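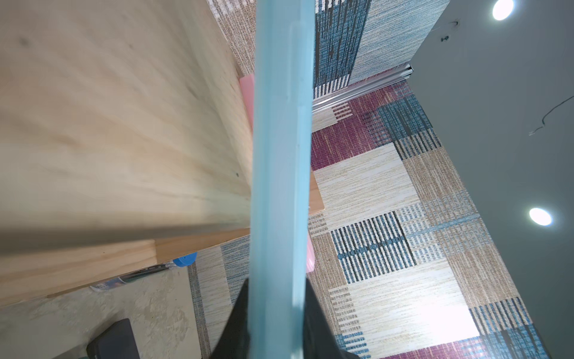 HATVILLE, Sunday, June 1, 2025 – Putting pencil cases on a shelf is the sort of job you hand to a seven-year-old on a rainy afternoon. It is also, for now, one of the better tests of how close machines are to doing chores, and a small team at Pristance has spent the spring on little else.

The results came out this weekend, and they are a lot of fun to read. Over 1,102 tries at tidying small school supplies onto a low wooden shelf, the company's two-fingered arm finished the job without help 400 times. That is well short of what you'd accept from a store clerk, but back in February the same arm was managing one try in ten, so the line on the chart is pointing the right way!

Most of the trouble comes at the front edge of the board. A person slides a case over the lip without thinking, feels it catch, tips it a little and pushes. The arm has to work out where the edge is from whatever its small wrist camera can see, and the closer it gets, the more its own fingers block the view. Plenty of runs ended with a case nudged against the wood and dropped.

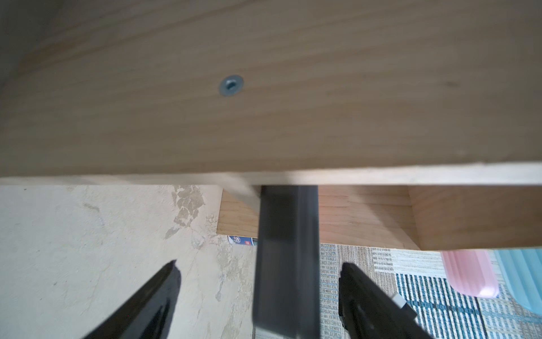
Kekeli Quansah thinks the edge problem will be gone within a year and that the harder question is what happens when the shelf is somewhere else. Every kitchen, stockroom and classroom has its own furniture, Quansah said, and a machine that has only ever met one shelf has learned that shelf. "Move it a hand's width and watch," was the advice to anyone thinking of buying early.

By Lindiwe Qureshi
Staff Writer, Home and Work

Pristance did move it, as it happens. For 208 of the tries the shelf was turned or shifted before the start, and the arm was given no warning. It did worse, as you'd expect, though it didn't fall apart. In many of those runs it paused, backed off, took a second look and came in again from a better angle. Two years ago arms in this price range would have carried on as if the shelf were still in the old spot.

Soft and see-through things remain a headache. A dark plastic case with clean corners is easy to pick out against a pale floor. Clear plastic is much tougher, and so is anything that bends when squeezed. Cloth is tougher still, and the company says plainly that laundry is a long way off. It has no plans to test on dishes this year.

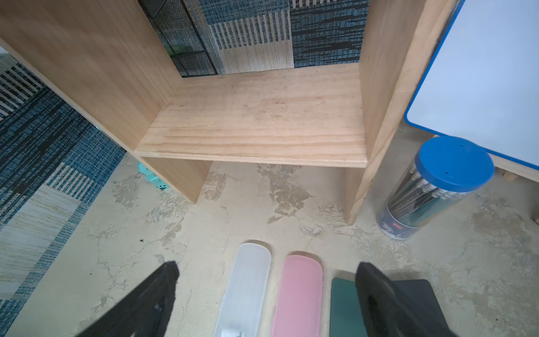

Speed is the other catch. A typical run with a single case took 33 seconds from the first reach to the last release, and that leaves out the time a person spent setting things up again between tries. Anyone who has cleared a playroom floor before dinner can do the math on a whole room. The team says it could run the arm faster today, at the cost of more drops, and it would like to fix the drops first.

What makes the work exciting, to this reporter at least, is how ordinary the goal has become. The old demos were dance moves and backflips. Now people are arguing over whether a case that ends up sticking out past the front of a shelf should count as put away. (Pristance counts it if it stays there on its own for five seconds. My mother would not.)

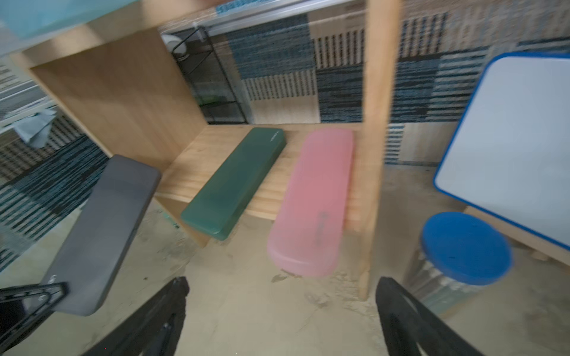
Stores may see some of this before homes do. Nondholm, a chain that sells office and craft goods, has agreed to try the arm in one back room this fall, where it will sort returned items onto low shelves after closing. The aisles stay off limits. Staff will check each shelf in the morning and log what was left on the floor, and the chain says it will share those numbers whether they flatter the machine or not.

A home version has no date and no price. Pristance says it wants to see the arm handle a shelf it has never met, in a room it has never met, more often than it fails. The next round of tests starts later this summer with taller shelves and a wider mix of objects, and the company is asking Hatville schools to lend it the contents of their lost-and-found boxes.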